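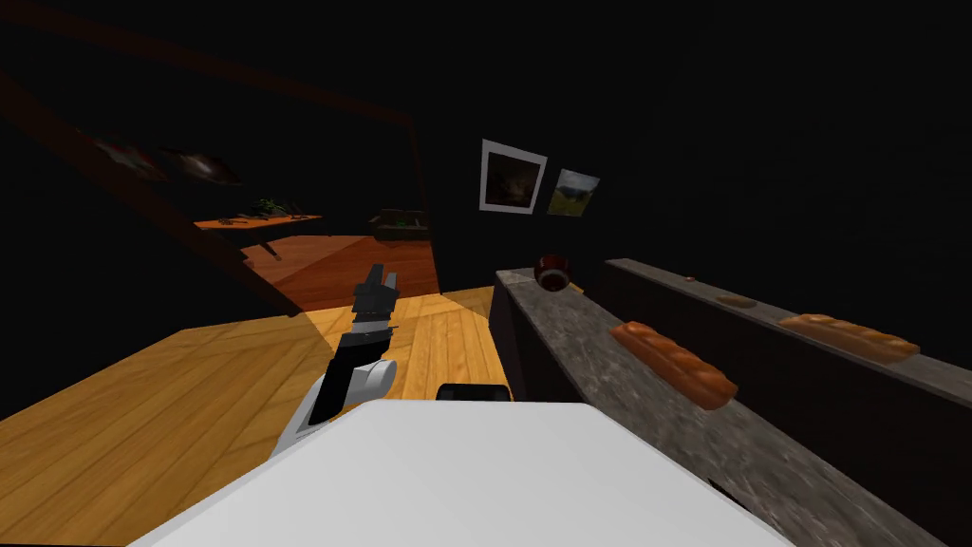
Fault report, bread task, Kedlow kitchen

Our robot froze in run 11, and we were thrilled to finally catch it in the log! The arm rose, the gripper opened, and then the planner threw error 1707 and quit.

Oda Haugen found the cause: the counter's collision box was 25 cm too wide, so every path to a baguette counted as a crash. We fixed the box and ran it 3 more times without a stop (yay!). Next we want a check that flags bad boxes when the kitchen loads.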